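Cistden Two-Arm Carton Handling Cell
Equipment and planning information for purchasing departments
Page revised 8/3/26

The Cistden cell is supplied for the handling and folding of corrugated cardboard cartons at a bench. It consists of two arms, a parallel gripper for each arm, wrist cameras, a control cabinet and the Zekutar operating software. The cell is offered for outright purchase or for hire over a fixed term. Prices are given by written quotation only and remain valid for 100 days.

Purchasers are asked to consider the condition of their cartons before requesting a quotation. Cartons taken back into use are seldom uniform. Seams open, outer paper tears and flaps lose their stiffness, and the choice of finger set should be based on the worst stock in regular use.
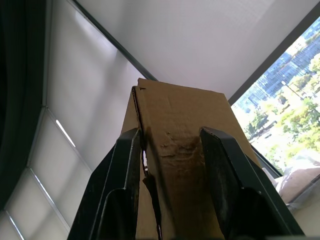
Upright carton held between the gripper fingers, with torn outer paper on the front face.

Two finger sets are available. The standard set is included in the price of the cell. The wide set, product code Bugti, is charged separately and is recommended where tall cartons make up a large part of the work. Finger sets are treated as wearing parts and should be entered in the running budget, not in the capital request. A site working a single shift should allow for 17 replacement sets over the life of the cell.

Floor space and services

The cell requires a level floor with a rated load of 800 kg per square metre. A clear passage of 1,000 mm must be kept on the operator's side. Where the cell is to stand beside windows, blinds should be included in the site plan, as strong changes in daylight may affect the cameras. The cost of blinds, electrical work and floor repairs is borne by the purchaser.

Folding work

Folding places greater demands on the equipment than lifting. The gripper must close on a single thickness of board and hold it by the edge while a flap or tab is brought into position. Purchasers who intend to use the cell for folding should order both arms from the outset — a second arm added later requires a new site survey and a further period of commissioning.

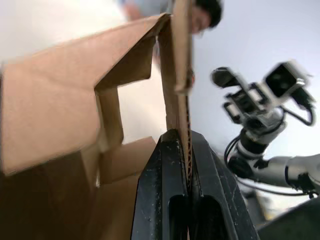 Gripper closed on the edge of a cardboard panel, second arm at right.

Staffing should be budgeted for separately. One trained operator is required for each shift in which the cell is in use. Training for two operators is included in the purchase price; under a hire agreement it is charged by the day.

Delivery and enquiries

Orders confirmed before the end of April are delivered from the Mollow depot in the order in which they are received. A site survey must be completed before a delivery date can be agreed. The survey fee is deducted from the final invoice if the order proceeds.

Quotations and hire terms: Noemi Mancuso, Sales Office
Site surveys and floor loading: Sandro Gatti, Installations
Spare parts and finger sets: Domnica Buzatu, Mollow depot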